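Rechercher dans la revue Titre, auteur, mot-clé
Avril 2021 – Jitendra Kaushik
12 partages 3 commentaires

4. Comparaison des deux pinces en tâche de suture

4.1 Montage et protocole

Les essais décrits dans cette section portent sur deux pinces porte-aiguille montées tour à tour sur le même bras : la pince Felar, à mors étroits, et la pince Londitz, dont les mors sont plus courts et plus larges. Le bras, le contrôleur Thakur et les gains de la boucle de position sont restés identiques pour les deux séries. Seule la matrice de couplage du poignet a été recalculée à chaque changement d'instrument, les rapports de transmission des câbles n'étant pas les mêmes.

Une caméra miniature est fixée au poignet du bras et regarde vers l'extrémité des mors. Ce choix a été fait après une première campagne, menée en août avec une caméra sur pied, au cours de laquelle le second instrument masquait trop souvent la zone de prise. La caméra de poignet suit la pince dans ses déplacements, mais elle impose une distance de travail très courte et une profondeur de champ réduite. La mise au point a été réglée sur le plan du tissu et n'a plus été modifiée par la suite.

Chaque série comprend 160 prises de fil. Une prise est dite réussie lorsque le fil reste entre les mors pendant 5 secondes sous une traction constante, appliquée par le second instrument. L'opérateur commande les deux instruments depuis la console Petetti, sans retour d'effort. Une pause est imposée toutes les 30 prises.

4.2 Observations sur l'image de poignet

La figure 3 illustre les conditions de prise de vue. Le fil sombre passe entre les mors de la pince et se prolonge vers la gauche par un bout libre, au-dessus du tissu. Le corps métallique de l'instrument, très proche de l'objectif, est flou et porte un fort reflet longitudinal. Ces deux effets gênent le suivi automatique : le flou élargit le contour apparent des mors, et le reflet est parfois pris pour une arête par le détecteur.

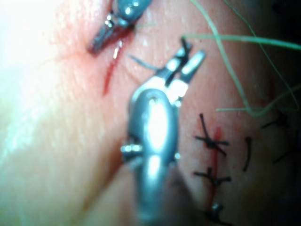 Figure 3. Vue de la caméra de poignet. Un fil sombre est tenu par la pince ou passe entre ses mors, près d'une incision suturée ; le second instrument est visible en haut.

4.3 Éclairage et segmentation du fil

L'éclairage est la principale source d'erreur de la segmentation. Sur la figure 3, le tiers gauche de l'image tend vers le blanc tandis que le bord droit est presque noir, et les points situés dans cette ombre se distinguent mal du tissu. Un seuil global ne convient donc pas. Nous avons retenu un seuil local, calculé sur une fenêtre glissante, puis un filtre d'orientation qui favorise les structures fines et continues.

Les fils vert pâle posent une autre difficulté. Translucides et hors du plan de netteté, ils offrent peu de contraste et croisent les fils sombres dans l'image. Le filtre relie alors deux brins qui appartiennent à des fils différents. Sur les 469 images annotées à la main, cette confusion est l'erreur la plus fréquente – devant la perte du fil dans l'ombre. L'ajout du canal de teinte la réduit nettement dans les zones bien exposées, mais n'apporte presque rien ailleurs.

4.4 Comportement des pinces

La pince Felar s'insère plus facilement entre deux points déjà posés et laisse voir une plus grande partie du fil. En revanche, ses mors fléchissent lorsque la traction n'est pas dans leur axe, et le fil glisse vers la pointe avant de s'échapper. La pince Londitz tient mieux sous traction latérale. Son encombrement oblige toutefois l'opérateur à incliner davantage le poignet, ce qui rapproche le bras de sa butée et ralentit les reprises.

Le jeu du poignet, mesuré à vide avant et après chaque série, a légèrement augmenté pour la pince Felar. Nous attribuons cette évolution à la détente des câbles, sans pouvoir exclure un défaut de serrage lors du remontage. Les prises effectuées après une reprise de tension ont été traitées séparément et figurent en annexe.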